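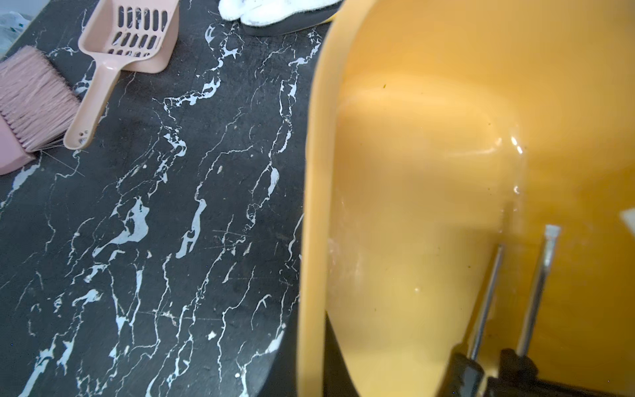

Part 3. Cleaning the floor before you change the litter

Okay, box is assembled, liner is in, and you're itching to pour. Wait a minute! I always do the floor first, and I wrote this part of the Judstead guide the way I do it at home.

1. Move anything soft out of the way. Slippers especially (mine collect grit in the fluff and then I walk it all over the apartment).

2. Put your brush and slotted scoop down next to each other where you can reach both. I like the pink ones, they show up nicely against a black marble-look floor.

3. Shake out a plastic bag and keep it close. It's for the scoopings.

4. Brush toward yourself in short strokes. On dark floors with white veins you won't spot every crumb, so go over it again with the light low and from the side.

Note: pull stray hairs off the bristles as you go. If you leave them they just drag back out onto the floor.

Caution: don't push grit around under the scoop. A shiny floor scratches so easily, and I learned that on mine in January.

5. Wipe up the dusty smudges with a damp cloth and let it dry, 5 minutes is plenty.

6. Now scoop. Tilt, shake gently, let the clean litter fall through the slots, and tip the rest into the bag. Roksolana Mykhailiuk wrote in to say she double-bags, and I've started doing that too.

Filling depth is in Part 4.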